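October, bench 2, started just after nine

Lot 891 came back up from the store this morning. Covered jar, hard-paste porcelain, cobalt ground with gilt scrollwork and a painted reserve on each side (harbor view on the front, fruit and flowers on the back). Underglaze blue mark on the base, partly ground away. Orell have it down as "Continental, second half of the nineteenth century" and I see no reason to argue. The consignor's paperwork says it was bought in the 1960s from a dealer called Tokgöz, with no receipt.

Condition on arrival:

- Finial broken off and glued back on, crooked, leaning toward the harbor side. Thick yellow adhesive, probably an old animal glue.
- Chip to the inner flange of the lid, thumbnail size, filled with plaster and painted over.
- Hairline from the rim down through the cobalt, stops short of the gilt border.
- Overpaint around the left side of the harbor reserve. Much bigger than the damage it covers, as usual.
- Gilding rubbed on both handles. Leave alone.

Joana looked at it under UV before I touched anything. The overpaint shows up milky against the glaze and runs well into the sky of the painting. There is also a patch on the foot that neither of us had noticed in daylight. She marked both on the outline drawing, which is in the folder with the condition sheet.

Started on the finial. Damp cotton wrapped around the join, cling film over that, left for 50 minutes. No movement. Rewrapped with warm water and left it while I did the paperwork for the pair of candlesticks. Second time it gave with hardly any pressure. The glue came off the break edges as a jelly with a wooden pick and swabs. Break is clean, one tiny loss on the underside that won't show.

Rinsed both edges in deionized water, then acetone on a swab, and left them open to dry. Do not bond until tomorrow. Last year's tureen went cloudy along the join and I am fairly sure it was put together damp. 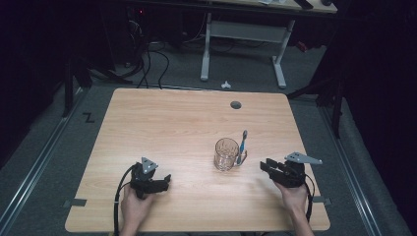
Plaster fill in the flange was soft and came out with a scalpel in a few minutes. The chip under it is older than the finial break, going by the dirt in it. Cleaned with a little detergent and a soft brush, then rinsed until the swabs stayed clean.

Overpaint is slower. Tested on the foot first:

| Solvent | Result |
|---|---|
| Water | nothing |
| White spirit | nothing |
| IMS | slight softening after a minute |
| Acetone | lifts, tacky, needs a fresh swab each pass |

Went with acetone and small rolled swabs, keeping off the gilt border completely. Some of that border is retouched too, with bronze powder that has gone brown. It will come away with the overpaint if anyone is careless, and we haven't agreed with Orell what replaces it. Yiğit wants to take it off and put down mica powder in resin. I would leave it brown and tell the client. He has a point that the brown looks like dirt in a catalog photo. Asked him to do a sample of his version on a plain tile so Orell can compare.

By four I had cleared the strip along the left edge of the reserve. Under it there is a scratch and one lost flake of enamel, nothing more. The original sky is paler than the overpaint and has a bit of pink low down near the masts. Better painter than I'd given credit for.

Hyun-seo asked about the mark. It looks like crossed strokes with something below them, but the grinding has taken most of it. Factory seconds sometimes had the mark cut through before they were sold to outside decorators, so this could be a white blank painted elsewhere. The flowers on the back look to me like a different hand from the harbor. I've written "mark defaced, decoration possibly outside" on the sheet and will leave attribution to Ayten, who is seeing the Amedau pieces anyway and can put them side by side.

Value for insurance while it is in the building is 2000, per Orell's form. Goes back in the locked cupboard at night, lid and body in separate trays, finial in the labeled box.

For tomorrow:

- Dry fit the finial, check the angle against the lid from both sides, tape, then bond with the slow epoxy. Prop in the sand tray.
- Fill the flange. Mix white with a touch of raw umber, the body is grayer than it looks.
- Carry on with the overpaint, top edge of the reserve.
- Leave the hairline. Anderson thinks it could take a low-viscosity resin, but it is tight and clean and the jar isn't going to hold anything.
- Order swab sticks and a size 7 scalpel handle from Tromau. The old handle doesn't grip the blade any more.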